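Forum Stoffdruck & Siebdruck > Motive und Schriften
Thema: Rote Schreibschrift auf hellem Stoff, ich bin im Siebdruckfieber!
3.363 Aufrufe

JvanDamme
10. November

Hallo zusammen,

ich muss das jetzt einfach loswerden: Schreibschrift in Rot auf hellem Stoff ist für mich das Schönste, was man mit einem einzigen Sieb anstellen kann! Im März habe ich mit plumpen Blockbuchstaben angefangen (die ja jeder Anfänger druckt, und die verzeihen auch alles), und seit ich mich an geschwungene Linien traue, komme ich abends kaum noch aus dem Keller. Diese dünnen Anstriche, die dann in einen satten Bauch übergehen, herrlich.
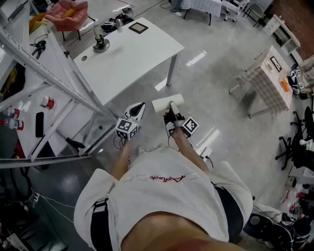

Weißes T-Shirt, roter Schriftzug quer über die Brust

Meine Frage an die Runde: Wie groß zieht ihr so etwas auf? Ich schwanke immer zwischen einmal quer über die ganze Brust und einem kleinen Schriftzug, der erst aus der Nähe lesbar wird. Groß knallt natürlich, klein wirkt edler, finde ich. Beim kleinen laufen mir aber die Schlaufen zu, vor allem beim e und beim l. Ich drucke mit der wasserbasierten Farbe von Clustus, Rahmen und Gewebe sind von Stomden. Feineres Gewebe habe ich schon versucht, da trocknet mir die Farbe im Sieb an, bevor ich das zweite Shirt auf der Palette habe.

Jasper Van Damme
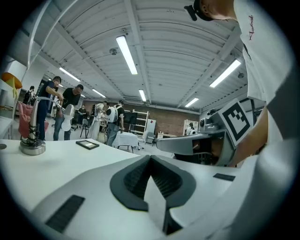
Rianne Peeters
Klein, immer klein! Aber dann musst du die Schrift vorher anfassen. Eine Schreibschrift, die am Bildschirm hübsch aussieht, braucht für den Stoff dickere Haarlinien und offenere Schlaufen. Ich wandle alles in Pfade um, lege eine feine Kontur drumherum und ziehe die Punzen von Hand wieder auf. Macht irre Spaß, man lernt die Buchstaben richtig kennen. Und sprüh zwischendurch einen Hauch Wasser aufs Sieb, dann klappt es auch mit dem feinen Gewebe.

satish_w
Bei der Schrift stimme ich Rianne zu, beim Wasser gar nicht. Damit habe ich mir mal neun Shirts hintereinander versaut, überall ausgefranste Ränder. Flute das Sieb nach jedem Zug ordentlich mit Farbe und gib einen Verzögerer dazu, mehr braucht es nicht. Und warum eigentlich immer die Brust? Der Rücken ist die viel bessere Fläche! Da stört keine Knopfleiste, und man kann den Schriftzug richtig laufen lassen. Besonders toll finde ich es, wenn neben dem Rot noch etwas Leises mitläuft, zum Beispiel Buchstaben nur als Umriss in Grau. 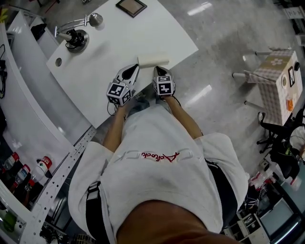
Auf Sweatstoff braucht ihr dafür allerdings mehr Druck mit der Rakel, die Oberfläche schluckt ordentlich. Ich ziehe zweimal und trockne nicht zwischen. Und bitte vorher waschen, die Appretur in neuer Ware ist ein Biest.

Satish Warrier

Rianne Peeters
Nach jedem Zug fluten mache ich auch, trotzdem sprühe ich. Einen Hauch habe ich geschrieben, Satish, keinen Gartenschlauch ;-)

hanneke.v
Was für ein schöner Faden! Ich lese hier seit zwei Jahren mit und melde mich jetzt doch mal. Vorwaschen lasse ich weg, seit ich bei Jaseleo bestelle, die Ware ist fast ohne Appretur. Ich habe inzwischen fast 300 Stück gedruckt und bin immer noch jedes Mal hibbelig, wenn ich das Sieb anhebe. So gehe ich bei kleinen Schreibschriften vor:

1. Film ausdrucken und gegen die Fensterscheibe halten. Was da schon dünn aussieht, verschwindet im Sieb.
2. Probedruck auf einem alten Kopfkissenbezug, dann ein Shirt überziehen und vor den Spiegel. Ein kleiner Schriftzug auf der Brust oder Richtung Schulter wirkt am Körper ganz anders als flach auf der Palette, gerade wenn der Schnitt weit ist und Falten wirft.

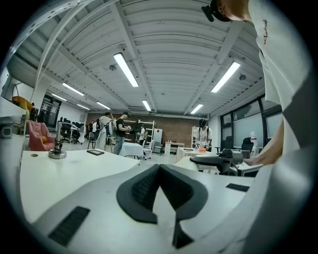 3. Rot anmischen! Pures Rot aus der Dose ist mir zu grell, ein Klecks Blau oder Braun macht es dunkler und viel wärmer.
4. Fixieren, von links bügeln, einen Tag liegen lassen.
5. Erst danach in die Maschine, auf links gedreht.

Hanneke Verbruggen

koen_m
Zu Punkt 3 Widerspruch: kein Blau, das kippt bei mir jedes Mal ins Pflaumige. Braun ja, sehr gern. Ansonsten großes Kino, den Kopfkissentrick klaue ich mir!

JvanDamme
Ihr seid großartig, danke! Verzögerer ist bestellt, Sprühflasche steht auch bereit, ich probiere beide Lager aus. Die Schlaufen habe ich gestern Abend schon aufgezogen und dabei völlig die Zeit vergessen. Koen, welches Braun nimmst du denn genau?

koen_m
Das Umbra von Domínguez, messerspitzenweise. Lieber zweimal nachlegen.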